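Moving the piano lessons to Samthorpe

I've stopped having lessons in Ustdale. The bus was cut in November, and the one that's left gets me there 80 minutes early, which is too long to sit in a café with one pot of tea. So I've moved to Ea Vigfúsdóttir, who teaches in Samthorpe and was recommended by the woman at the music shop.

The first lesson was mostly scales. She had me play C major very slowly with the metronome at 43, and it was much harder than I expected. I rush the thumb under every time. She wants eight bars of the Norðdahl study by next week, hands apart, and no pedal at all until the new year.

I'm also keeping a practice notebook again. The last one went wrong because I only wrote down how long I'd played. This time I write which bars, and what was wrong with them. Yesterday's entry says "bar 6, fourth finger, flat wrist" and nothing else.

The fee is a bit more than I was paying, but I save on the bus, so it comes out nearly the same over a term. The lessons are also in the early evening, so I can eat first. In Ustdale I was always playing hungry.

I've been thinking about the practice corner at home too. The keyboard is against the radiator, and that can't be good for it. I'd like it on an inside wall with a picture above it, something long and quiet in greys and greens, so there's something to look at between goes.

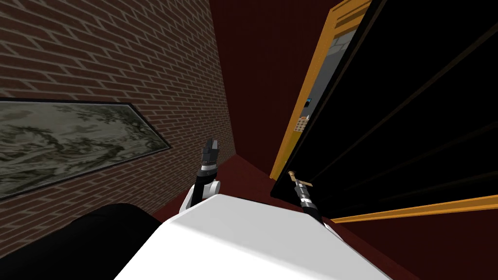
What I'm practising this month

The Norðdahl study, bars one to eight. C, G and D major, two octaves, hands apart. Sight-reading for ten minutes before anything else, from the old Pidico book with the missing cover. I'll write again when I've got the thumb sorted out.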